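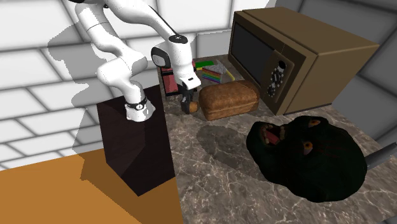

Simulated kitchen, simulated arm, simulated loaf. The big green head came as part of the set.

Went to the Uvow open day up in Zurndale this morning. They'd promised "the kitchen of tomorrow". Long thread, sorry, mute me if you don't care about robots.

First thing to say is that the kitchen is rendered. You sit in a warm room and watch a screen. The invite said "live demonstration" and I suppose the software was live.

Catrin Ifans did the talking and she was good, to be fair to her. Straight answers, no film music. I asked how much of this has been tried on a real worktop with real crumbs on it and she said "less than we'd like". More of that please.

The task list has 76 jobs on it. Nearly all of them are pick up a thing, put down a thing. Fine, that's hard, I know it's hard. But the leaflet on my chair said "cooks alongside you" and I didn't see a job on that list I'd call cooking.
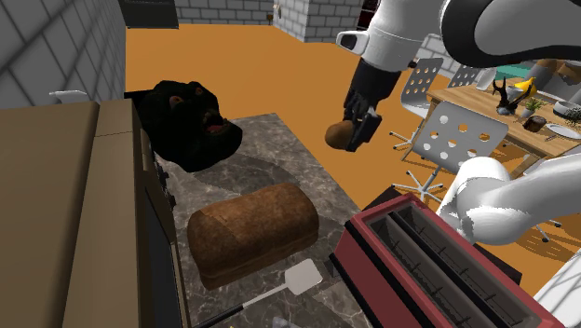
Zurndale, October

Same kitchen, and the arm has got hold of what I'm calling a potato. Bloke next to me wasn't having potato. We left it there.

Look at the clearance it's got, though. Loaf, spatula and toaster all on the one bit of counter, with the gripper over the floor side. My own kitchen is worse than that by 8 a.m. so I'll give them a point for clutter.

What I wanted was the failure rate. Urmas Kütt put up a slide saying 900 runs overnight. Lovely. How many ended with the bread on the floor? He said the breakdown was "being tidied". I've worked in offices, I know what tidied means.

Antonina Pylypenko asked the best question of the day, which was what happens when the thing it's holding is squashier than the model thinks. Long pause. Then a decent answer about grip force that I only half followed, and then coffee.

£2 for the coffee, by the way. At an open day.

Someone from Diltdale was there asking about price and got told it's too early to talk about price. There's a waiting list though! 205 names on it. For what, exactly?

I'm not saying it's rubbish. I'd go back if they put a real arm in a real kitchen and let me move the spatula while it's working. Have asked Catrin if that's on the cards for the next one and will post whatever she sends me.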